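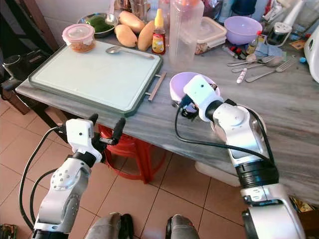
For most of my life I believed that a recipe is a list of things and amounts. Then I moved to Taltside, a town of wet roofs and steep streets, and began to cook with people who had never written one down. The kitchens there are small and the counters are full. A big white cutting board with a dark green rim takes one half of the marble, and food and containers fill whatever is left, so that a single plastic bowl can go looking for a place to stand. In such a kitchen you learn quickly that cooking is mostly a question of order. What must be cut first, what can wait, what has to leave the board before the onions arrive.

I came to Taltside in November to write about soup. My editor wanted something warm for the winter pages, and I had heard of a sour barley soup which the families on the hill call Uvel. I thought I would stay for 5 days and return with one good recipe. I stayed until the spring, and I have no recipe, or I have too many.

The first person who cooked Uvel for me was Mohandas Rai. He learned it from his landlady when he was a young man and worked nights at the bakery. She did not speak his language and he did not yet speak hers, so she taught him with her hands. She would hold up the spoon, let the soup run off it, and shake her head. Then she would cook it a little more and hold up the spoon again. After one winter he could make it without her, but he still could not tell me how long it takes.

"When the barley stops to fight with the spoon, it is ready," he told me, and he was quite serious.

I wrote this down and I looked at the clock also. It was 50 minutes that evening. The next time it was well over an hour, with the same pot and barley from the same sack. Mohandas was not surprised. The weather had changed, he said, and the barley knows it.

The sourness comes from whey, which is left in a jar by the window for 3 days. Here the families begin to disagree. Albane Fleury, who lives at the bottom of the hill, finds the window method careless and keeps her jar in the cellar, under a cloth. Her soup is milder than his and almost sweet at the end. She puts in celery root, and she fries the onions very dark in butter before anything else touches the pot. When I mentioned that Mohandas adds his onions raw, she was silent for a moment and then asked me if I wanted more bread.

I should say something about the bread. It is a flat rye loaf called Mösli, baked hard, and people break it into the bowl and pour the soup over it. A guest who eats it on the side is forgiven, but they notice. I ate it on the side for two weeks before Ashwin Varghese, a neighbor of Albane, took the piece out of my hand and broke it for me.

Ashwin is one of the few in Taltside who tried to put the soup on paper. He worked many years in the land office and likes things to be in their right place. In his cupboard is a school notebook in which he has collected 18 versions of Uvel, each with the name of the house and of the person at the stove. He had hoped to find the original one by comparing them, as you would compare old maps. The oldest written mention he knows is a line in a parish account book, where barley and whey were paid for to feed the men who repaired the bridge. It gives no method. On the other side of the river they say that the soup came from Susen, the next village up the valley, which stands at 1046 meters and where nothing but barley ever grew well. In Susen they put smoked pork in it and call it by another name.

I walked up to Susen in the new year with Elango Joseph, who drives the mail van on other mornings and knows every door. The woman who cooked for us apologized that her soup was from yesterday. It was the best I had eaten. The barley had gone soft and thick overnight and the sour taste had moved into the back of it – I do not know how to say this better. Elango ate two bowls and slept on the bench by the stove.

On the way down I asked him how his own family makes it. He thought for a long time, until we could see the roofs of the town again.

"My mother made it at night," he said. "I only know how it smelled from the bed."

I have cooked Uvel many times since I came home. My whey is from a supermarket yogurt and my barley is from a box, and I cannot buy Mösli, so I dry slices of rye bread in the oven. I sent a photograph of my first pot to Ashwin, together with my amounts and times, typed out in full. He answered after some weeks. The color was too pale, he wrote, and had I stirred it enough, and he had given my version a page in the notebook, after the house of Fleury, in pencil.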